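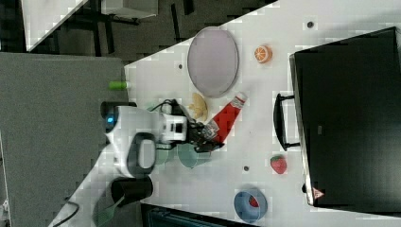

Robot arm, toy ketchup bottle and black case on a white tabletop.

Where the water goes
By Dexter Ridgeway
8 January 2022

A damp front carpet is usually blamed on the door seals. On most family cars built with a deep scuttle, the seals should be checked last. The scuttle is the trough below the windscreen, under the plastic panel that carries the wiper spindles. All the rain that runs off the glass ends up in it, and it empties through one drain at each side, behind the wings.

The drains are closed by rubber valves, which keep out engine fumes and road spray. They pass clean water without trouble. Leaf mould is another matter. It settles in the lips of the valve, holds moisture and sets into a plug. The level in the trough then rises until it finds the heater intake, and from there it runs down to the floor on the passenger side.

Our long-term Divora did this in December. The carpet felt dry on top, but the foam backing is 20 mm thick and had soaked up water along its whole length. The first symptom was mist on the inside of the screen in the mornings. The second was a fault light for the seat wiring, whose connector sits in the lowest part of the floor.

Tarcísio Amaral at Marchetti, the workshop that looks after the car, removed the wiper arms and lifted the scuttle panel. The nearside drain was shut solid. He cleared it from below with a length of nylon strimmer line, working the valve open by hand. Wire will do the job faster but tends to split the rubber, and a split valve lets fumes into the cabin. The bill came to £144, most of it labour for drying the carpet.

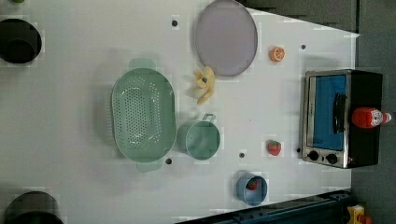 Drain area matters less than the number of separate outlets. With two valves, one blockage takes away half the capacity, and a car parked on a slope may be relying on a single side already. A kitchen colander, such as the mint-green one with its rows of small holes, works on the opposite principle: several holes can clog and the rest still carry the flow. Car makers avoid that layout in the scuttle, where small holes would catch every pine needle. Some owners fit a mesh over the intake slots instead. We tried one from Wekitz. It kept leaves out, but it needs brushing off every week in autumn or it becomes a dam itself.

To test the drains at home, park on level ground with the engine off and the bonnet open. Pour a litre of water slowly into one end of the trough, then look behind the front wheel on that side. A steady stream should appear within a few seconds. A dribble means the valve is partly blocked. Repeat at the other end. Do not use a pressure washer or an air line from above, as either can push the plug further down or knock the valve off its spigot.

Sunroof drains are a separate system with narrower tubes, and the strimmer line should be fed into those from the top.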